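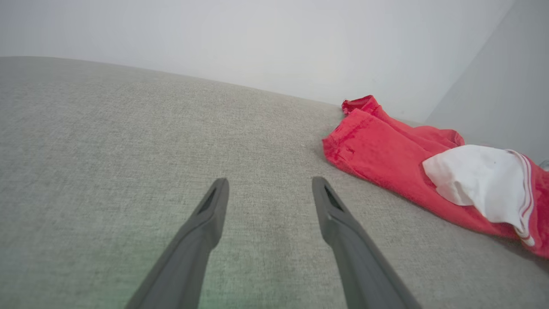
Product Review: Gratitz Upholstered Bench Seat in Heathered Grey
Reviewed for the Brisen Residence furnishing register by Tímea Kerekes

Purpose of the review
The Residence requires seating for the laundry lounge that will also serve as a surface for sorting and folding clothes. The Gratitz seat was placed against the lounge wall in April and assessed over 15 days of ordinary use.

Upholstery
The cover is a fine woven grey fabric with lighter and darker threads through it. The colour is neutral and suits the pale walls of the lounge. Lint from dark garments is less noticeable than on the plain cover of the previous seat. Slight creasing appears in the cushion after use and can be smoothed by hand.

Suitability for folding
A sports jersey was among the garments used in the assessment. The weave provides enough grip to keep a slippery garment in place while a sleeve is turned in, and a red and white jersey is easily distinguished against the grey. Residents should note that the curved edge offers no straight line against which to square a fold. Printed lettering should be laid flat before the body of the garment is brought over it.
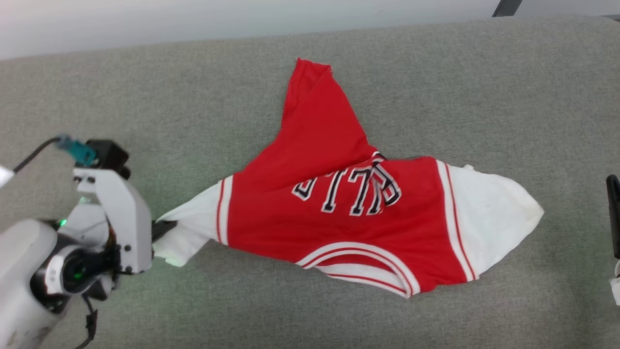
Care and cost
Fiifi Kwofie of the housekeeping office tested the cover with a damp cloth and mild soap. It dried overnight without a visible mark. The price was $900, delivery included, and the supplier quoted a wait of 6 weeks for additional units.

Rating
4 out of 5. The seat is approved for the laundry lounge. A firmer surface remains preferable for dress shirts and table linen.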